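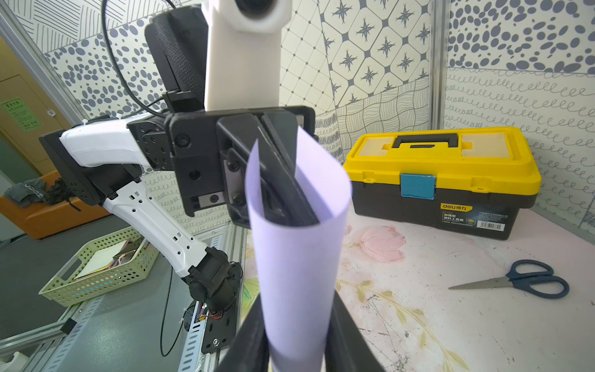
Figure 3. Wrist camera view during the hold phase of the paper rolling task, with the rolled sheet between the gripper jaws.

4.2 Detecting loss of the roll

Paper is a poor match for the grasp checks used elsewhere in our stack. With rigid objects, the controller closes the gripper until the motor current passes a threshold and treats the remaining jaw opening as the object width. A rolled sheet gives almost no resistance until it is flattened, so the same rule either crushes the roll or reports an empty grasp. Early versions of the Flelto controller did both, depending on how the threshold was set.

We replaced the current check with a visual one. The wrist camera sees the jaws and the paper between them at close range, as in Figure 3, where the sheet stands as an open cylinder with its upper rim curling around a gripper finger. A small segmentation network labels each pixel as paper, gripper or other. From the paper mask we take two values: the width of the sheet where it passes between the jaws, and the height of the rim above the jaw tips. Both are passed to the policy along with the joint positions.

The hold state is declared lost when either value leaves its allowed band for 350 ms. Shorter windows caused false alarms when a finger passed in front of the rim. Longer windows let the sheet open too far to be recovered by a regrasp, and the arm then had to start the roll again.

Background clutter was the main source of error in the masks. Pale surfaces and printed patterns in the workspace were often labeled as paper, mostly near the image border. We did not clear the workspace to avoid this. Instead, we kept only the mask component that touches the region between the jaws, which is known from the gripper opening and the camera calibration. The second arm can also enter the view, so its projected links are removed from the mask before the component is chosen.

The network was trained on 438 labeled images from the Juvberg recordings. Another 57 images were held back for choosing the bands and were not used again. Labeling was done in Graltumside, our annotation tool, which carries a mask forward from one image to the next and lets the annotator correct it. The curled rim needed the most correction, as the inside and outside of the sheet look nearly the same and the tool tended to merge the rim with the opening behind it.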